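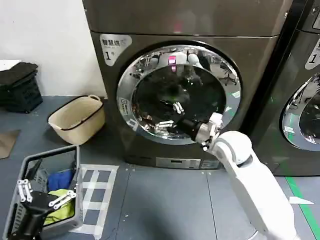

Right gripper inside the drum, left gripper at the basket. View from the head camera.

Splitting Long Laundry Demonstrations into Stages

This tutorial covers how to cut head-camera recordings of a two-armed robot into labeled stages, and how to train a policy that uses those labels. It follows the method we used in the Rendirwood laundry study. You will need a set of recorded demonstrations with joint positions and gripper commands saved at the same rate as the video, and a policy that can take one extra input.

Why split at all

Our first policy was trained on whole episodes with no stage labels. It did well on short stretches of the task and badly over the full length. The usual failure was going back to a step it had already finished. The inside of the drum is dark from the head camera, so a single image often does not tell the policy whether a garment is still in there. A stage label carries that information forward.

Step 1. Choose the stages

We used 4 stages: approach the door, reach into the drum, pull out and carry, release over the basket. Write one sentence for the start of each stage and one for the end. Each sentence should point to something an annotator can find in the recording. "The gripper crosses the door ring" is usable. "The robot is ready to grasp" is not, and our annotators disagreed on it by several seconds.

Do not add a stage for searching inside the drum. We tried it and dropped it. Annotators could not see the fingers well enough to mark where searching ended and grasping began.

Step 2. Clean the recordings

Remove episodes with dropped video, missing joint data, or a person stepping in to help. We started with 362 episodes and kept 337. Keep the episodes where the robot misses a grasp and tries again. They are useful in Step 4.

Check the clock offset between the video and the joint log before you go further. If the offset is more than two video frames, fix it now. Labels placed on shifted data will have to be redone.

Step 3. Place the boundaries

Run a first pass automatically. We used wrist position for the door crossing and gripper closing for the start of the pull. The script writes one text file per episode, with a time and a stage number on each line.

Then have a person check each file against the video. Ferhat Dönmez wrote the viewer we use for this, called Grorkgate. It plays the episode with the proposed boundaries marked on a bar, and the annotator drags any that are wrong. Most corrections were to the release stage. A garment that hangs from the fingers after they open throws off a rule based on the gripper command alone.

Have 2 annotators check the same small batch before splitting up the rest. Compare their files and rewrite any stage sentence they read differently.

Step 4. Handle retries

When a grasp fails and the arm stays in the drum, keep the label at "reach into the drum." When the arm leaves the drum with nothing, mark the exit as a return to "approach the door." The stage number is allowed to go down. An early version of our script forced it to go up only, and the policy trained on those labels carried empty grippers to the basket.

Step 5. Train

Feed the stage to the policy as a one-hot vector, joined to the joint positions. Train a separate small classifier to predict the stage from the last few seconds of images and joint data. At run time the policy takes its stage from the classifier.

During training, replace the true stage with the classifier's guess part of the time. Without this the policy trusts the label too much, and one wrong guess can ruin the run.

Step 6. Test

Use garments that were not in the training set, and vary where the basket stands. Record the stage reached at failure as well as success or failure. In our tests the labeled policy finished more full runs than the unlabeled one, and nearly all of the gain came from fewer repeated steps. Grasping inside the drum did not improve. Thin garments lying flat against the drum wall were a problem for both policies.

Known limits

The boundary rules in Step 3 depend on the height and size of the door. For a different washer, measure the door ring again and update the values in the settings file before running the script.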